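Chapter 2
Fair Shares: How Small Places Divide Things Up

When I was growing up in Cliststead, we had one tap at the top of the lane and 23 households that wanted it at the same time every morning. I mention it because most books on sharing begin with a whole country's taxes, and I've never found that a good way in (my own students go glassy by the second page!). A tap is easier. You can picture the queue, you can picture the neighbour with four buckets, and you already have an opinion about her.

So this chapter starts small. We'll look at a rule written down in Cliststead in 1937, which gave each house its turn by drawing lots every May. It's a lovely rule on paper. Everyone has the same chance of the good early slot, and you can't buy your way up the list, or at least you weren't meant to. But a family with a new baby had exactly the same chance as a man living alone who didn't get up till noon, and that's where the grumbling began.
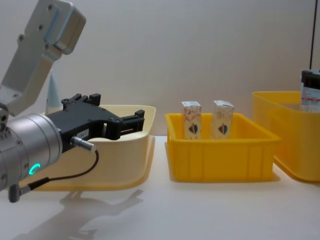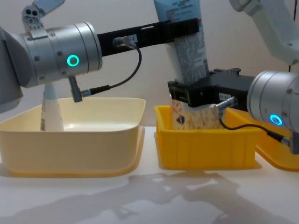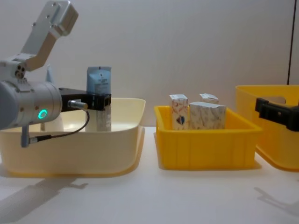 Equal turns, then, and equal need are two different ideas, and I'd like you to keep them apart in your head from now on. If I hand out 100 loaves so that every house gets the same number, I've been equal about loaves. If I hand them out by how many mouths there are, I've been equal about something else, and the big families will like me a good deal better. Both can be called fair with a straight face. People do it all the time, often in the same meeting.

Before you read on, jot down something you share at home: the bathroom, the last of the milk, the comfy chair. Who gets it first, and did anyone ever agree to that? Keep your note handy, as we'll come back to it in the section on Endine, where the villagers shared a mill and wrote down every quarrel they had over it.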